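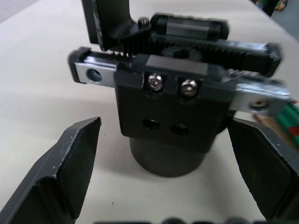

Cultus Courtroom Recorder, Model 700

Four-channel audio recorder for arraignments, hearings and witness interviews. Each channel is written to its own file, with a time stamp and a checksum that is logged when the session closes. Sealed portions are stored under a separate key.

Storage: 3,000 hours
Drives: 2, mirrored
Price: $2,415, microphones not included

Files open in the Sternier transcript viewer — no conversion needed. Export for defense counsel is read-only. 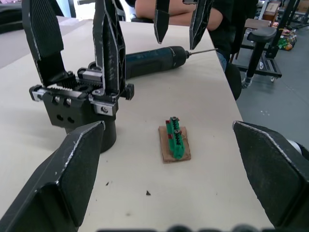
Necati Ersoy of Trivdale wrote that the mirrored drives suited his county's evidence rules, but that clerks needed a morning to learn the sealing menu. The menu is covered in section 2 of the manual.

Ships in March.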